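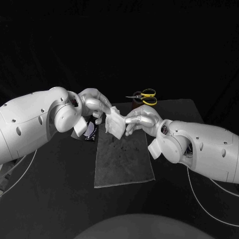

How to Fold Small White Cloths So They Stay Folded

Posted Aug 7, 2023

A small cloth is harder to fold than a bedsheet. A sheet has enough weight to lie where you put it. A cloth the size of your palm springs back into a wad the moment you look away, and a drawer of thirty wads holds less than you'd think.

What you need

A dark surface. White on white hides the edges, and the edges are all you have to go on. I use an old black tablecloth from Mellby over the end of the table.

Good light, from the side if you can get it, so the creases show.

Your cloths, fully dry. Slightly damp ones fold beautifully and smell terrible by February.

Steps

Pick the cloth up by whatever part presents itself. Hold it in both hands, off the table, and feel along the edge with finger and thumb until you reach a corner. Pinch it. Let go with the other hand and the rest will drop open, more or less.

Find the next corner along the same edge. If you end up with the opposite one, the cloth hangs in a point and you have made a small flag. Try again.

Pull the two corners apart gently. Give one snap, then lay the cloth down and smooth from the middle out with the side of your hand.

Fold in half, edge to edge. Press the fold. Fold in half again the other way, and you have 4 layers and something close to a square. Cheap cloths are never truly square, so line up the folded sides and let the raw ones wander.

Stack with the fold facing you.

If they won't stay flat

Put a heavy book on the pile overnight. Mine is the Grarell parts catalog, 1032 pages, the most use it has had in years.

Microfiber clings to itself and to dry skin - wash your hands first and skip the lotion. Starch works on cotton but leaves streaks on glasses, so keep those cloths for the table.

Next: folding napkins with a hem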